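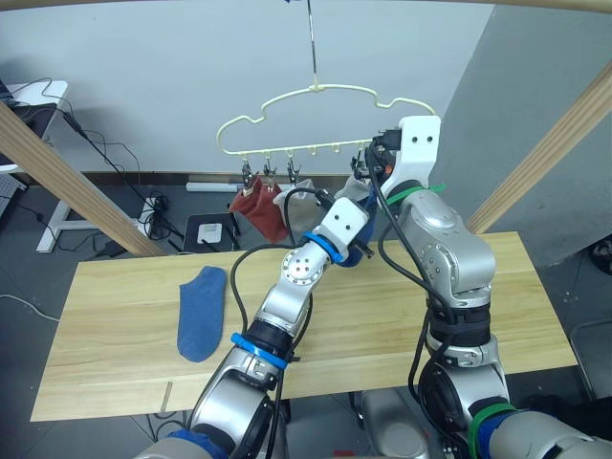

Do socks really dry faster on a hanger?

People who sell sock hangers like to say so. Should you believe them? Let's check.

Water leaves a wet sock as vapor, a gas too thin to see. It can only leave where air touches the cloth. A sock lying flat on a table has one side pressed down. A sock hanging from a clip has air all the way around, so that part of the claim makes sense.

But what if you squeeze 40 socks onto one hanger? Now they touch each other, and damp air gets stuck between them. The hanger can't fix that. Neither can clips in a pretty shape.

Some people also say you must hang socks by the toes. Maybe. Try it in January, when drying is slow. Wet two matching socks, wring them out, and hang one by the toe and one by the cuff. Feel both every hour and write down which dries first. Then do it again, because one test doesn't prove much.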